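Small Arms, Fair Terms

Jamer sells its desktop arm as a kit, already printed, with servos, a driver board and a bag of screws. Praruneo, the version tested for this article, adds a two-finger gripper and a setup call with a technician. Assembly took 3 hours in March, plus another evening spent on calibration.

The arm is meant for sorting and tray work with light parts. Joints are driven by hobby-grade servos on a single daisy-chained bus. Nelli Mustonen, who wrote the assembly manual, recommends setting every servo to its center position before the horns go on. We skipped this on the wrist and had to take it apart again.
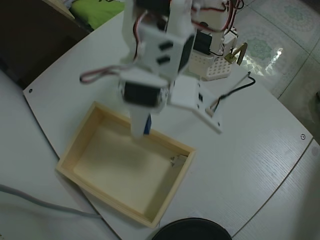

Can the arm be run without a permanent computer connection?

Stored routines play back from the driver board, up to 19 of them, but recording or editing one requires the desktop software and a cable.

Repeatability is adequate for the price. Over 90 cycles of a stored pick-and-place routine, the arm missed its pickup twice, both times late in the run after the shoulder servo had warmed up. Lowering the travel speed cured it. The software has no temperature warning, and Arif Purba of Manurung, the regional distributor, says one is planned for the next release.

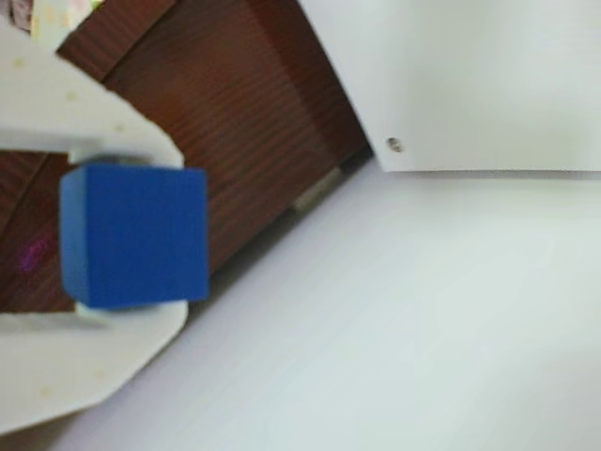
Grip force is the setting that takes the most patience. The software offers a single closing value per routine, with no feedback from the fingers, so the value has to be found by trial for each material. A foam cube like the blue one between the jaws is an easy load for broad, flat faces. Smooth plastic bottle caps slid out until we added rubber tape.

Naralari handles repairs under the service plan, which covers servos and the board for 2 years. Printed parts are excluded, though the files are supplied with the kit and any finger can be reprinted at home.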